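5. Choosing and preparing the work table

The Kikberg table frame can be used for sewing, paper crafts, packing or small repairs. Before you fix the table top, please read this section to the end. Two persons are needed for steps 3 and 4.

5.1 Placing the table

1. Choose a floor which is flat and dry. A thick carpet is not suitable, for the feet will sink and the table will lean after some weeks.

2. Leave enough free space behind the table so that the cable of your lamp is not pressed against the wall.

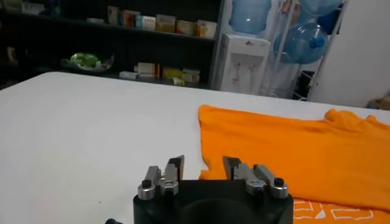
3. Lift the table top together and lay it on the frame. Do not push it from one side. The long screws (bag B) go in the corners and the short screws (bag C) go in the middle.

CAUTION: Never use the long screws in the middle holes. They will come through the surface.

4. Tighten all screws by hand first. After this, go round once more with the Oken key that is delivered in the box. Half a turn is enough.

5. Put a spirit level on the table, first along and then across. Turn the feet until the bubble stays in the centre.

Note: If one foot cannot be turned, remove the plastic ring under it. The ring is only for transport and you may throw it away.

5.2 Protecting the surface

6. Wipe the surface with a soft cloth and a little dish soap. Let it dry completely before you put anything on it.

7. When you work with glue or ink, lay a cover over the table. A piece of old cotton is good. Newspaper may leave grey marks on a light surface.

8. Keep cutting tools on a mat. We recommend the Tombridge mat, size 3, but any mat of the same thickness can be used. 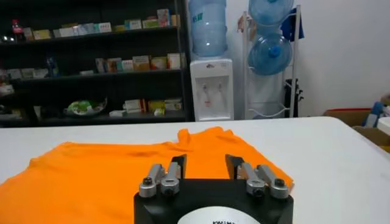

5.3 Care during the year

9. Check the screws every October, before the heating is turned on. Dry air makes the wooden parts smaller.

10. For spare feet, give order number 777 to your Kowalczyk dealer. Please write also the colour of the frame.

Text of this section: Yulan Ren. Checked by Trinity Lindgren.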